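How to Clean and Refresh a Wicker Bread Basket

Bread baskets collect crumbs, flour dust and a bit of grease every time they go on the table. Most of them can be cleaned at home with things you already have. The steps below take 17 minutes of work, plus drying time overnight.

What you need

A soft paintbrush or an old toothbrush
A vacuum with a brush attachment (optional)
300 ml of lukewarm water
A few drops of mild dish soap
Two cotton cloths

Steps

1. Turn the basket upside down over the sink and tap the bottom with your palm. Turn it a little and tap again until no more crumbs fall.

2. Brush the inside from the center of the floor out to the rim. Crumbs pack tightly where the strands cross, so hold the brush almost upright there. If the rim is looped, run the bristles through each opening.

3. Mix the soap into the water. Dip a cloth, wring it out hard, and wipe along the strands. Don't soak the basket — natural fibers swell and can lose their shape.

4. Wipe again with the second cloth, dampened with plain water.

5. While the loops are still slightly damp, press any bent ones back into line with your fingers. Never force a dry strand.

6. Leave the basket on a flat surface with air moving past it. Keep it away from radiators and direct sun.

Shallow baskets with an open looped rim are the easiest kind to do, as a brush reaches every part of the floor.
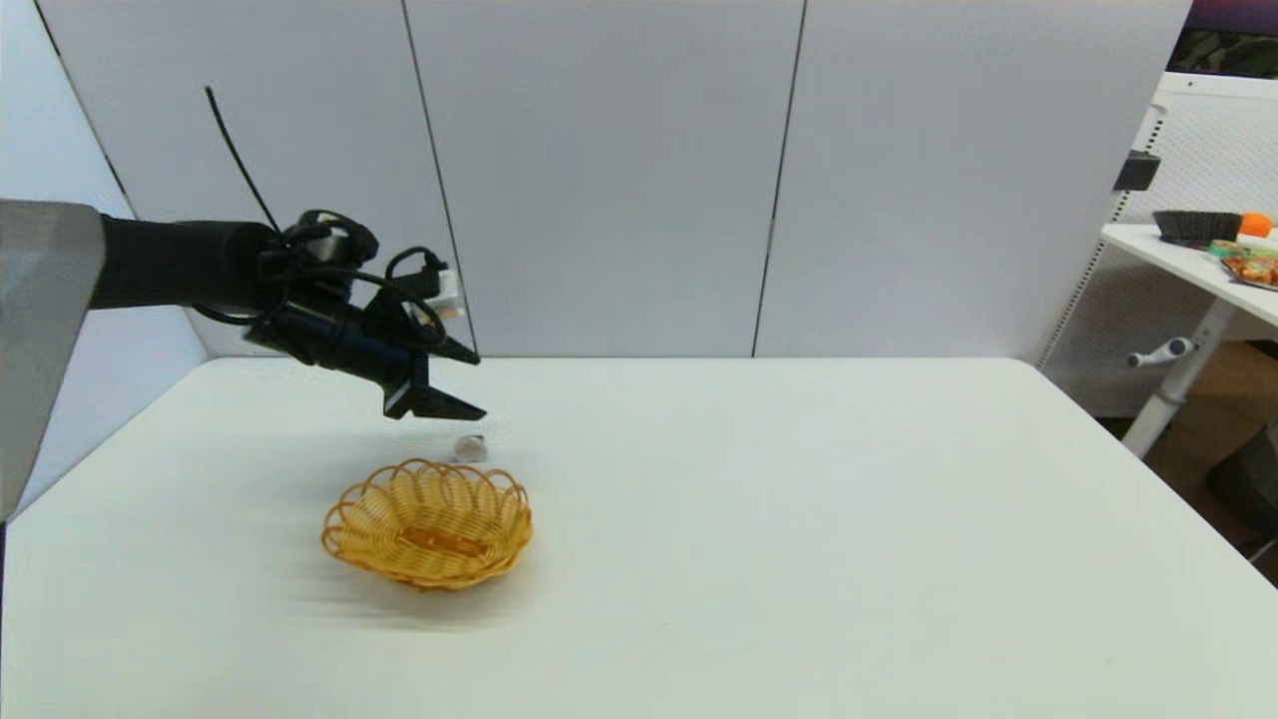
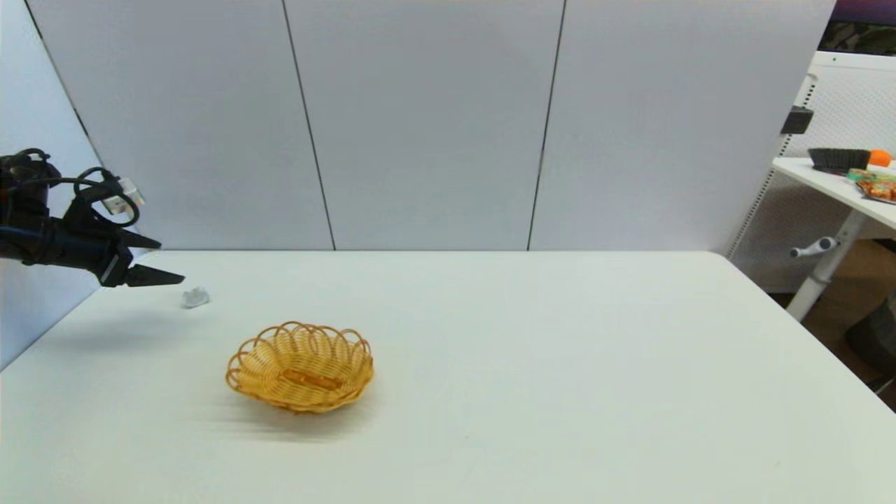

Grease spots need a little more. Sprinkle baking soda on the spot, leave it for an hour, and brush it off before you start step 3. Old spots may only fade.

Store the basket the next day, once the underside feels dry to the touch. Don't seal it in a plastic bag. If you stack several, put a paper napkin between them so the rims don't catch on each other.

Vira Kobzar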